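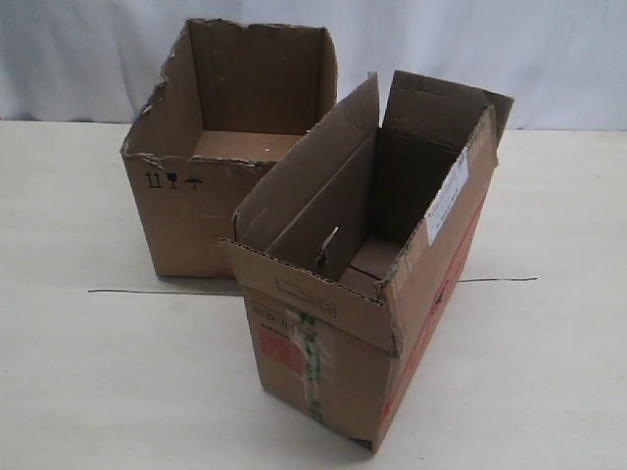 Werkstattbuch, Juni, Eintrag zum Papierversuch

Zweiter Durchgang Faserbrei für die Trocknungsreihe. Die Frage vom letzten Mal war, ob wir mit Altfaser ohne Zugabe von frischem Zellstoff auf einen Bogen kommen, der sich falzen lässt, ohne an der Kante zu brechen. Ausgangsmaterial ist Wellpappe, braun, unbeschichtet. An einem Karton mit abgerissenem Rand sieht man ganz gut, womit man es zu tun hat: Die Decklagen schälen sich ab, die Welle liegt offen. Genau an solchen Stellen zieht das Wasser beim Einweichen zuerst ein, an den glatt geschnittenen Kanten dauert es deutlich länger. Deshalb ab jetzt nur noch reißen, keine Schere.

Ansatz A: 50 g Pappe trocken, 2.000 ml Leitungswasser, kalt. Über Nacht im Eimer mit Deckel. Am Morgen ließen sich die Lagen von Hand trennen, der Leim war noch leicht schmierig. Wasser einmal gewechselt, danach kaum noch Geruch.

Ansatz B: gleiche Menge, aber mit heißem Wasser übergossen und nach 4 Stunden weiterverarbeitet. Trennt sich schlechter als A. In der Mitte der Stücke waren noch trockene Stellen. Hätte ich kleiner reißen müssen. Für den Vergleich trotzdem mitgenommen.

Beide Ansätze im Holländer von Urnora gemahlen, Walze erst hoch, dann langsam abgesenkt. A war nach einer Dreiviertelstunde gleichmäßig, B hatte da noch Knoten. B dann länger laufen lassen, bis die Probe im Glas keine Klumpen mehr zeigte. Laufzeit von B leider nicht notiert, das fehlt jetzt in der Tabelle.

Zum Druck: Amado Barredo fragt, ob wir bedruckte Flächen vorher aussortieren. Bisher nein. Im letzten Durchgang blieben farbige Flocken im Bogen, klein, aber gegen das Licht zu erkennen. Im Probeheft mag das gehen, für die Einbände für Zeltdale eher nicht, die wollen einen ruhigen Ton. Mein Vorschlag wäre, Stücke mit großer Farbfläche beiseitezulegen und daraus eine eigene Charge zu machen.
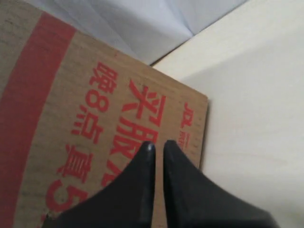 Wellpappe mit rotem Aufdruck und breitem roten Streifen

Schöpfen: Sieb und Deckel aus dem Wiseck-Satz, das feinere Gewebe. Bütte auf halbe Füllung, vor jedem Bogen einmal durchgerührt. Die ersten Bogen aus A waren zu dick, Stoffdichte dann mit klarem Wasser heruntergenommen. Danach lief es ordentlich. Bei B setzt sich der Stoff schneller ab, man muss zügig arbeiten, sonst wird die hintere Kante dünn. Zwei Bogen beim Abgautschen gerissen, beide B.

Filze vorher gut nass machen -- beim letzten Mal vergessen, und der Stoff hing am Filz fest. Stapel in die Spindelpresse, langsam zugedreht, nach einer Weile nachgezogen. Das Presswasser war bräunlich und nicht ganz klar. Ob da noch Stärke drin ist, weiß ich nicht. Jodprobe beim nächsten Mal, Lösung steht im Schrank über der Spüle.

Getrocknet wird in 2 Gruppen: die eine auf der Leine, die andere zwischen Löschkarton mit Gewicht. Die Leinenbogen wellen sich erwartungsgemäß und müssen nachgepresst werden. Die anderen liegen flach, brauchen dafür täglich frischen Löschkarton. Der Vorrat wird knapp, bitte bei Cuautle nachbestellen, wieder die schwere Sorte ohne Glanz.

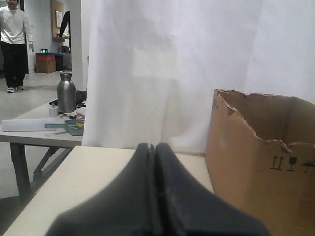 Falzprobe an den ersten trockenen Bogen aus A: quer zur Schöpfrichtung einmal gefalzt, Falzbein, normaler Druck. Kante bleibt geschlossen, beim Zurückklappen leichte Aufrauung. Beim zweiten Falz an derselben Stelle erste Fasern offen. Für einen Umschlag reicht das vermutlich, für ein Scharnier nicht. B noch nicht geprüft, die Bogen waren am Nachmittag innen noch klamm.

Leimung steht aus. Amado will Gelatine probieren, ich würde erst mit Methylcellulose anfangen, weil davon noch genug angesetzt ist. Wir machen vermutlich beides an je einem halben Bogen und legen sie nebeneinander.

Offen:
Laufzeit Holländer für B nachholen
Jodprobe am Presswasser
Falzprobe B, sobald durchgetrocknet
Filze auskochen, die beiden grauen riechen
Siebrahmen an der Ecke nachleimen, der Messingstift ist locker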